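Section 5. Setting up the sorting bench and starting your first shift with it

Wamaven Bench Guide, Ivatcombe returns site. Revised May 2026.

Hi, Dagný Østergaard here. I ran the hand-sort line at Ivatcombe before we got the arms, and I now look after the benches on the day shift. I wrote this section because the one that came with the Nedura software was written for people who already know what a pick pose is, and most of us came off the line and had never touched a teach screen in our lives. If you've read Section 4 you already have a login and a badge that opens the cell. If you haven't, go back and do that first, please!

What changes for you

I get asked this before anything technical, so let me do it first. On the old line you picked up every item yourself, all shift, and your wrists knew about it. On the bench, the arm does the picking and you do the deciding. You load the bin, you start the run, you clear up what it can't handle, and you write down what went wrong. It's less lifting and more looking. Some people love that and some people find the first two weeks pretty dull (I was in the second group, I'll admit it). You also work with one partner across two benches now, so it's quieter than the line. If you miss the chatter, the break times still overlap with packing.

Your job title doesn't change when you move to a bench. Your pay step does, once you've been signed off on 5.1 through 5.4, so make sure your lead really does put the date in the book.

5.1 Before you power anything up

1. Check the log from the last shift. Look for anything marked HOLD. If there's a hold on your bench, don't start it, go find whoever wrote it.

2. Walk around the table once. You're looking for loose cables, clamps that have slipped and anything left inside the reach of the arm. Coffee cups count. So do phones.

3. Push down on each side of the bin with the flat of your hand. It shouldn't slide. If it does, squeeze the clamp open, seat it again right down over the edge and try once more.

4. Run a finger along the tape at the bottom of the divider. A lifted edge will catch a gripper finger and stop the run. Press it down, or replace it with the roll in the top drawer.

CAUTION: Steps 3 and 4 put your hands inside the bin. The arm must be powered off, with the key in your pocket. "Off at the screen" is not off.

5.2 Powering up and homing

1. Turn the key, then hold the green button on the cabinet until the screen wakes.

2. Sign in with your badge number, then type the bench code. Ours is 1813. The one by the loading door has its own code on the cabinet.

3. Press Home and step back behind the floor line. The arm goes up first and then swings out, and it's faster than you expect the first time - everybody jumps.

4. When the screen says READY, open the Obi panel. Obi is the part of the software that chooses what to pick next. It should load the last settings by itself.

Note: If Obi opens with blank settings, load profile 2666 from the list. That's our mixed small goods profile. Don't build a new one from scratch, even if you know how, because the night shift uses the same list and it gets messy fast.

5.3 Loading the bin

I've seen more bad runs come from loading than from anything else, and it's the one part that's completely in your hands.

1. Keep your items to the front compartment. The rear one is for setting down picks, so it starts out empty.

2. Put items in loosely and let them lie however they land. Please don't line them up! I did that for a week, thinking I was helping. The arm got through my neat rows beautifully and then got stuck on everything the other shift gave it.

3. Mix hard things and soft things. Wrappers, cups and small tools can all go in together.

4. Don't go over 2000 grams in total. The scale is on the shelf under the screen.

5. Leave out anything with a blade, anything leaking and anything with a battery you can't switch off. Those go to the hand table.

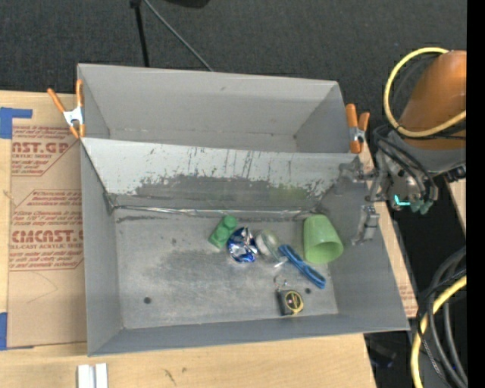 Fig. 5-1. Front compartment loaded with mixed items, rear compartment clear, clamp on each side of the bin.

Clear plastic is the one to watch. A see-through container next to a shiny wrapper is a hard pick, and Obi may try for it three times before giving up. Let it. If you reach in after the first miss you'll trip the light curtain and have to home the arm all over again.

5.4 Running, stopping and clearing

1. Press Run and stay at the bench for the first few picks. After that you can start loading your second bench.

2. If the amber light comes on, read the message before you touch anything. MISSED PICK clears by itself. NO PLAN means an item is somewhere the gripper can't get to, usually tight against a wall.

3. For NO PLAN, press Pause, wait for the arm to park, turn the key and take it with you. Then move the item toward the middle by hand.

4. Write it in the log. Item, where it was lying, what the screen said. One line is plenty.

CAUTION: Never pull an item out of closed fingers. Use Release on the screen. If Release doesn't work, hit the red button and call your lead.

A word about the log. In April we had a few people leaving out the stops because they thought the numbers would make them look slow. They don't go on anyone's review - I asked, and I got it in writing, and it's pinned up by the cabinet. The stops are how we get the profile changed. The wrist angle for cups got fixed after one of the packers kept noting the same miss day after day, so it does get read.

5.5 End of shift

1. Press Park, wait for the arm to stop, then turn the key and hang it on the board.

2. Empty both compartments and wipe the floor of the bin with a dry cloth. No spray, it gets under the tape.

3. Sign the log and tell the next person out loud if anything was acting up. Put a HOLD on the bench if you wouldn't want to start it yourself.

Sign-off sheets for 5.1 to 5.4 are in the folder behind the hand table. Bring yours to me or to your lead after your third full shift.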